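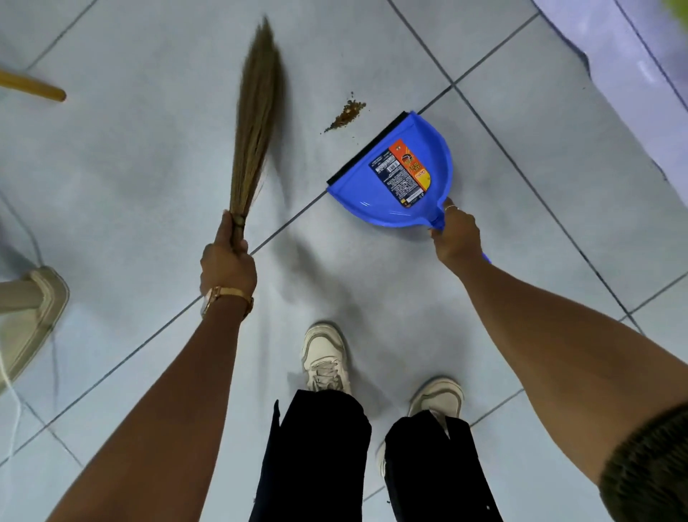 **Jodura low-pressure spray caps, set of 12**

Tested over two weeks on a primed block wall and a sheet of raw plywood, using Lurnent matte acrylic cans. Shiuli Navaratnam cut the stencils; I did the fills and outlines.

The set has three widths. The skinny cap holds a clean line at a hand's width from the wall and starts to fog past that. The medium is the one I kept on the can: even coverage, soft edge, no spitting on a fresh can. The fat cap puts out a lot of paint and needs a fast arm. On vertical block it ran twice before I adjusted.

Fit is tight on Lurnent cans and slightly loose on Trisia. The loose fit leaks at the stem — wear gloves.

For stencil work, use the skinny cap with short passes. Underspray was low, even on a two-layer stencil with narrow bridges. The medium lifted thin card.

Clogging: 2 of the 12 blocked on the second day. Turning the can over and spraying until clear fixed one. The other went in the bin.

The wall piece took 3 cans. Jiahui Tang used the same caps on a shutter in May and reports similar wear.

Good value for practice walls. For long outlines I would still buy the Yan skinny caps separately.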